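Shelving (household)

Shelving, in the household sense, is the business of putting books and other belongings on flat boards so they can be found again. I've been adding to this entry for the Catcombe home encyclopedia since March, and it has grown a fair bit – sorry to anyone who liked the short version!

The ordinary bookcase is two upright side panels with boards running between them, often closed in at the back. White is a favourite colour in rentals and small flats because it doesn't make a room feel darker. Mine came from Grasso, has a shelf depth of 330 mm and cost me a whole Saturday's worth of swearing to put together.

Books normally stand upright with their spines facing out. Past that, people do as they please. Some go by subject, some by height, and some (me, mostly) put a book back wherever there's a gap. Spines differ a lot in what they tell you: a Chinese title may run down the spine in characters, while a programming book might mix those with a name like C++ that anyone in the field will spot from the doorway.
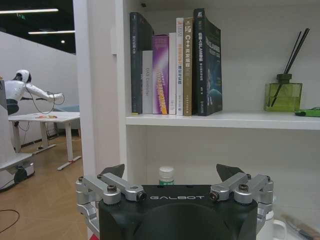 Books upright on a white shelf, with a small white-capped bottle on the level below.

Short books beside tall ones are the usual headache. A small one can end up in front of a big one and hide half its spine, and then you go and buy a second copy. My neighbour Jianhua Guo swears by arranging everything by colour, and I've come around to it for novels, though I'd never manage it with reference books.

Lower shelves tend to collect whatever isn't a book: bottles, chargers, the odd mug. Purists grumble about this. I reckon it's a perfectly good use of the space, provided liquids stay below the paper and never above it.

A long board loaded with heavy textbooks will sag in time. The Ruroten handbook suggests turning a removable board over every 14 months, and I do it whenever I remember – so, not often.

See also: Bookends; Dusting; Flat-pack furniture

Last revised 19 April 2018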